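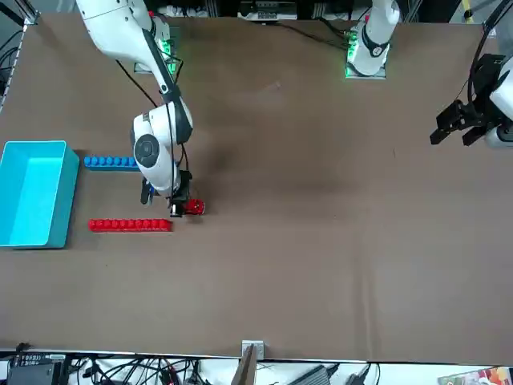
Blue row, red row, and a bin to the left of them.

The Case Against Sorting by Color
By Peiyu Yin
October 9, 2018

Every few months somebody tells me that toys would stay picked up if only they were sorted by color. The latest is a leaflet from Tostness, a storage company that would like to sell my household more bins. It promises a calmer home. I have doubts.

Bricks in long rows do look good. I also know how long they stay that way, and who gets to sort them again. My neighbor Songül Ersoy sorted around 2,000 pieces last November and gave it up after 2 weeks.
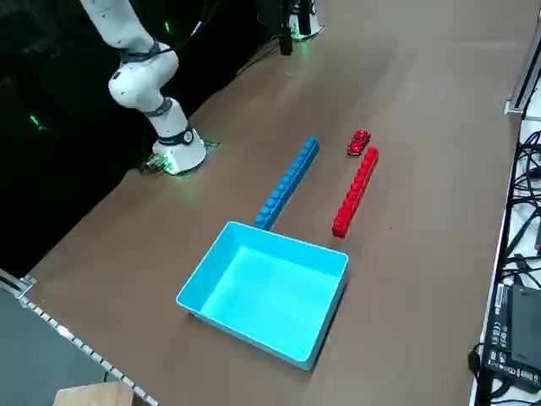
Where does the car go?

Color works as long as everything is a brick. Then a red toy car turns up and the system has no answer. With the red bricks? With the cars? The leaflet skips this question and goes straight to the price list.

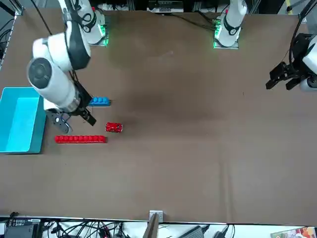 I keep one bin per room and have no plans to buy another. Anything on the floor at bedtime goes in it, whatever its color. A turquoise bin with no lid, a short blue brick and a red can lying on its side are about all the system I can believe in. The can goes out with the recycling and the brick goes in the bin.

Tostness says its method saves time, without saying whose.
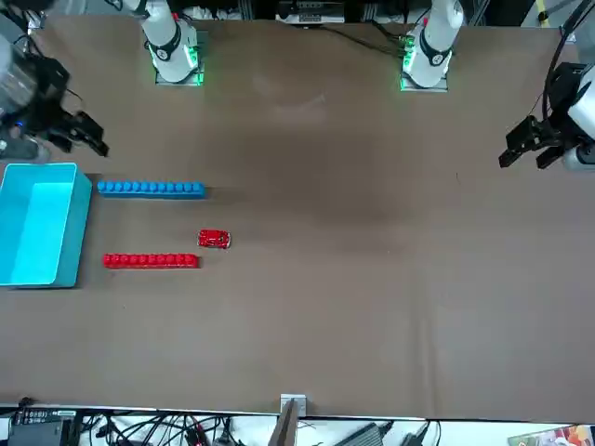
Mine went on labels, mostly. I made 100 of them one winter, and the children peeled them off to stick on the fridge. If sorting is your idea of a nice evening, go ahead. I would only ask the people selling it to stop calling it less work.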